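Sekura Supplier Declaration Module

Sekura is the supply chain compliance module of the Stoltereo purchasing suite. It collects supplier declarations on labor practices, recruitment fees and subcontracting, and stores them against the supplier record in Odera.

Functions

Questionnaires are issued by email and completed in a browser. Suppliers do not need a license. The standard set contains 163 questions – most suppliers see far fewer, as sections open according to country and type of goods. Answers can be edited until the declaration is signed.

Declarations are kept for 7 years. Every change is logged with user and time. Expired declarations place a hold on new purchase orders unless the hold is switched off under Settings.

Specifications

Supplier records: up to 400 per license
User roles: 4
Export: CSV, PDF
Hosting: Flollska data center or customer server
Current release: May

Not included

Site audits, translation of supplier documents and legal review of published statements are outside the license.
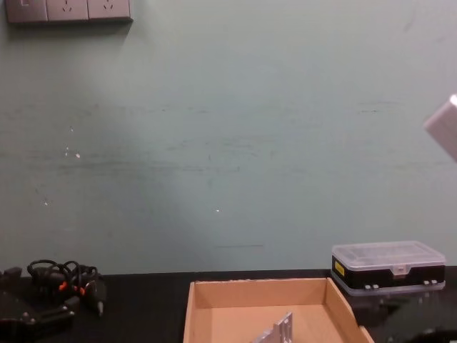 Licenses run for one year and are invoiced in advance. Additional supplier records are ordered through Flollska sales.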